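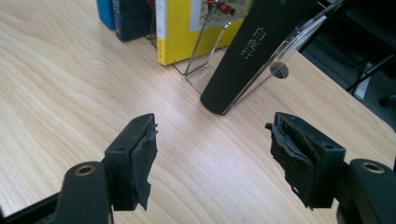 Light wood, black fittings and a brass-colored ring.

The Office of Lost Correspondence

A short story

The Office of Lost Correspondence at Pollinberg was founded to receive letters that the postal service could neither deliver nor return. Its charter allowed it one clerk, one stove, and the use of the upper floor of the old customs house. Members of the public were admitted in the morning. In the afternoon the clerk read.

Reading was permitted under the charter for the sole purpose of finding an address. The clerk was not to comment on a letter, answer it, or speak of it outside the building. For many years these terms were kept without difficulty.

Item 2642 arrived in September, in a sack from Jamley. The envelope bore a street that had been flooded when the Koltis dam was closed, and a house number, 224. The letter inside was brief. The writer asked whether the pear tree had been moved before the water came, and said that a reply of one word would be enough.

The clerk entered the letter in the register and placed it on the shelf for items without remedy. The next afternoon it was taken down again. The entry for that day gives no reason.
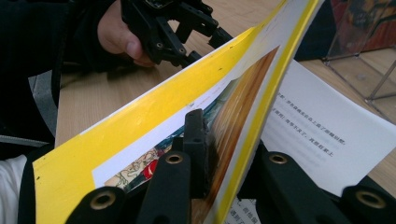

Extract from the Inquiry

It was established that the clerk traveled to Jamley at personal expense and without leave. The clerk did not dispute this. The ferry across the reservoir was running, and the clerk was seen by its crew to stand at the rail for the whole of the crossing, looking down.

On the far shore the clerk made inquiries at the Đorđević nursery, which had bought stock from the valley in its last year. The owner recalled several pear trees. One had come on a cart, wrapped in bedsheets, and had not been expected to live. It stood at present behind the potting shed and gave small, hard fruit, which the owner did not recommend.

The clerk asked which street it had come from. The owner did not know.

On returning to Pollinberg, the clerk wrote one word on a sheet of official paper, sealed it, and sent it to the address on the back of the envelope. When asked by the panel to state the word, the clerk declined. When asked whether the word was true, the clerk requested a glass of water.

The panel found that the charter had been breached. It recommended a written warning and the repayment of the stamp.

In spring a small parcel was delivered to the customs house, addressed to the Office and carrying no return address. It held pear seeds, folded in a bedsheet hem. The clerk entered it in the register as correspondence, and the panel did not meet again that year.
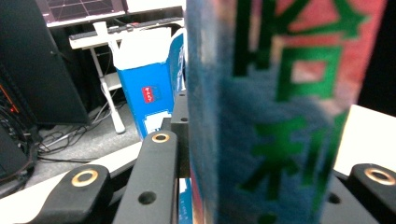

Green characters on a label of blue-gray and pink-red.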